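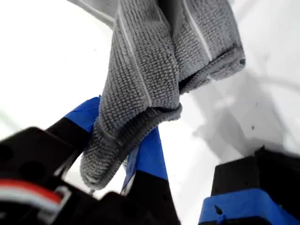 Gray cloth in the gripper, blue tape on the fingers

From: Kuldeep Tomar
To: batel-cell list
Subject: Re: Re-taping the fingers

Lamduan Kaewkla wrote:
> The cloth keeps creeping out of the fingers on the Batel cell.
> Is it the tape or the grip setting? I don't want to touch both.

Start with the tape. Peel it all off, wipe the fingers with alcohol and put on one fresh layer per finger. If the end overlaps, trim it so there is no lip where the cloth sits.

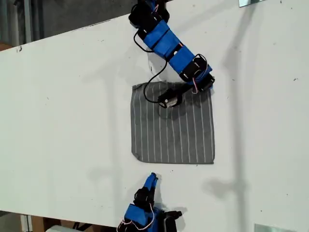
After that, home both arms with the power cycled and check that each wrist cable still has slack at full reach. Ours had been pulling on a connector, and the joint stopped short every few runs.
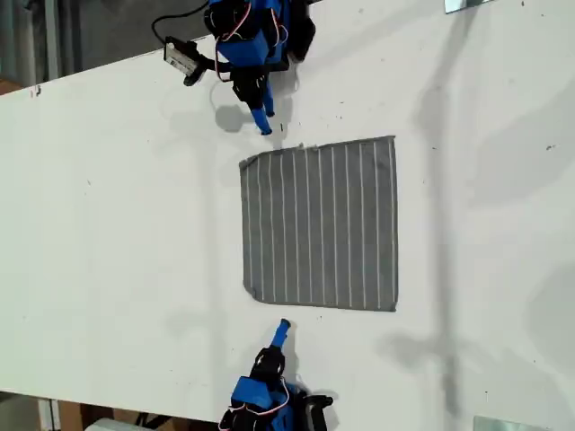 Leave the grip setting at 400 until you have done 20 folds on the new tape. Priya raised it to 1000 in October and we lost a servo – don't repeat that. The spare is in the Bradus drawer.

Wipe the table before you start, too. Specks stick to the tape. 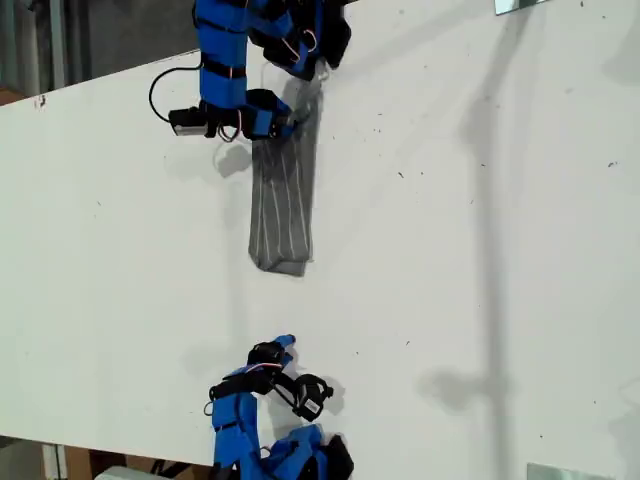

Do the cameras need recalibrating after a tape change?

Only if you loosened a bracket. Tape alone doesn't move them. If you did loosen one, run the short routine and save the result under a new name.

Ignacio has the log if you want the old values.

Kuldeep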